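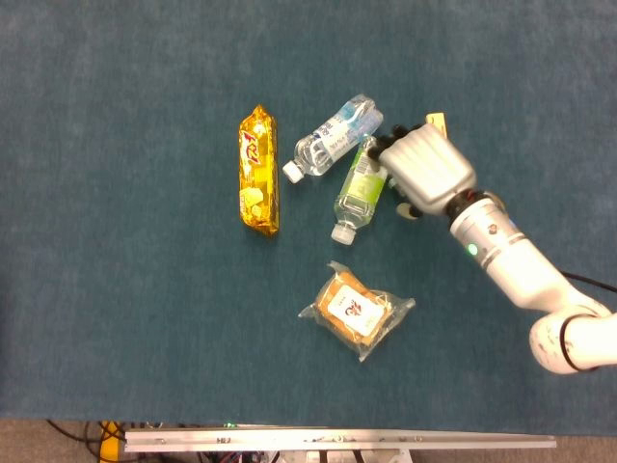

**Gromwood Food Pantry – progress report, 12 November 2021**

We've had a great fall! The Saturday-style "pick your own" shelves are open to every household now, and 90 families signed up, well past what we planned for in April. Lurdes Bragança got the Bidel bakery to send us day-old bread twice a week, and it goes fast.

Spending is on track. The second-hand fridge came to $625 with delivery, so we have a little left for shelf labels – people keep asking for them in Portuguese too. We still need 2 more drivers for the Torvik route, and I'd love to have them in place before the snow.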